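Bring back the real waistband

I own 27 skirts and pairs of pants, and I know this because I laid them all on the bed in April and sorted them by how they close at the waist. Elastic all the way round: most of them. Elastic at the back with a sad little flat bit at the front, pretending: nearly all the rest. A proper waistband, cut to shape, stiffened, with a hook and a zipper? Four. And three of those were my aunt's.

I think this is a shame, and I'm going to be grumpy about it for a few paragraphs.

My favorite of the four is a gray wool skirt from Dilledell, a shop that used to be two streets over from my first apartment. The band is an inch and a half deep and has been taken in once and let out twice (there's a generous seam allowance at the back, bless whoever cut it). It sits exactly where it's told to sit. I can tuck a shirt into it, walk up a hill, eat lunch, and the shirt is still tucked.
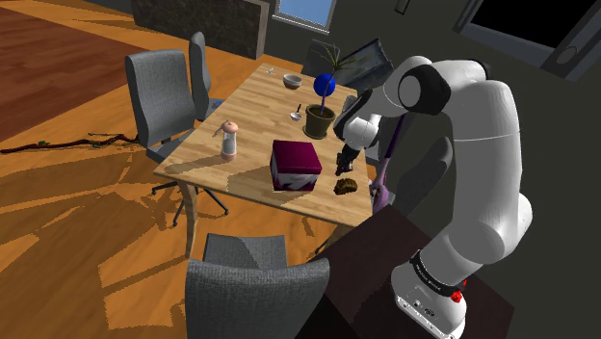 So is elastic always the wrong choice?

Elastic is great for pajamas, for running, for pregnancy, for small children and for anybody whose size or comfort changes from day to day. My complaint is with putting it in everything else and charging the same money.

Because that's what has happened! Elastic lets a brand sell three sizes as one. It saves on pattern cutting, on zippers, on the fiddly bit where a person has to line up a hook with an eye. I understand why a business would want that. What I don't love is being told it's all for my comfort. I bought some wide pants from Ekby last winter, lovely heavy twill, beautiful pockets, and the waist had gone wavy like old lasagna before the knees even had a crease in them. The elastic was stitched through in four rows, so replacing it meant unpicking every one of them. I gave up after two and wore a long sweater over the top.

Compare that with a shaped band. If you gain a little, you let it out. If the zipper goes, you put in another one. My mother did this at the kitchen table with the radio on, and she was not what you'd call a sewing person.

I do know the argument on the other side. Fitted waists are harder to buy online, they can dig in when you sit, and if you're between sizes you may need to pay for alterations. All true – I've stood in plenty of fitting rooms feeling personally insulted by a button. But a lot of that comes from bands being cut dead straight, when most of us are not dead straight. A curved one is a different animal. Nnaji does a curved band on their plain navy pants and I sat through a whole wedding in mine, speeches included.
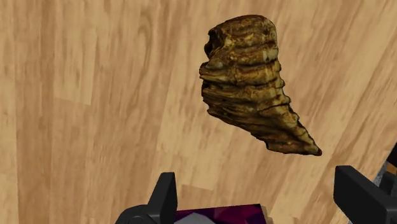
What I'd like to see in the stores

A seam at the center back with some spare fabric in it. A second hook, half an inch along from the first. Labels that give the waist in inches, so I don't have to guess what "relaxed medium" means this year. Hundidon used to do all of this on their school skirts, of all things, and those skirts got handed down through entire families.

And if you have one old skirt with a good firm band at the back of the closet, try it on this weekend with a shirt tucked in. If it's too tight, look inside at the back seam before you put it in the donation bag. There may be more room in there than you think.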